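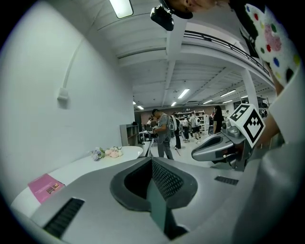 *Figure 5. Two hand-held grippers, one in the foreground and one at right.*

## Section 6: Setting the Lollent Room Thermostat

This section applies to every room at Orkcombe fitted with a Lollent wall thermostat. Room supervisors should complete the steps below before the heating season and again after any loss of power. Readings are shown in degrees Fahrenheit.

### 6.1 Before you begin

Confirm that the room has been entered on the building heating schedule. If it has not, contact Titilayo Ekwueme in Building Services, who will assign a room code. The thermostat will accept settings without a code but will not keep them overnight.

**Caution:** Do not remove the wall plate. Wiring behind the plate remains live when the display is off.

### 6.2 Entering the schedule

1. Press and hold **Menu** for five seconds. The display will show the word SET.
2. Use the arrow keys to enter the room code, then press **OK**.
3. Select **Occupied** and enter the start and end times for the room.
4. Select **Unoccupied** and enter a temperature of 60. Lower values are rejected.
5. Set the display brightness. The factory setting is 100 percent; a lower setting is suitable for quiet rooms.
6. Press **OK** twice to save. The thermostat returns to the current room temperature.

**Note:** If no key is pressed for 60 seconds, the thermostat leaves the menu and discards unsaved entries. Begin again at step 1. 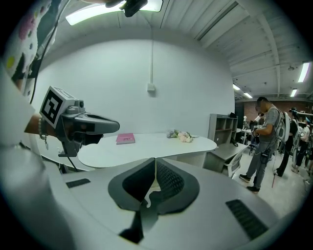 *Figure 6. Hand-held gripper with a black-and-white square marker on top, at left.*

### 6.3 Temporary changes

Any occupant may raise or lower the temperature with the arrow keys. The change lasts until the next scheduled period — it does not alter the saved schedule. To cancel a temporary change early, press **Menu** once and select **Resume**.

Keep furniture, lamps, and portable heaters at least six inches from the thermostat. A heat source nearer than this will cause a false reading and leave the rest of the room cold.

### 6.4 Battery replacement

Replace both batteries when the low-battery symbol appears. Saved settings are held for five minutes while the batteries are out. Return used batteries to the front office; they must not be placed in the general trash. Report repeated low-battery warnings to Suleiman Ibrahim.

### 6.5 Common questions

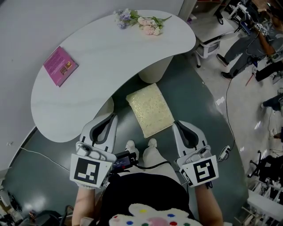

**Why does the heating come on before the start time entered in the schedule?**

The thermostat starts the heating early so that the room reaches its set temperature by the start time. Early start may be turned off under **Menu > Options**, and the change takes effect the following morning.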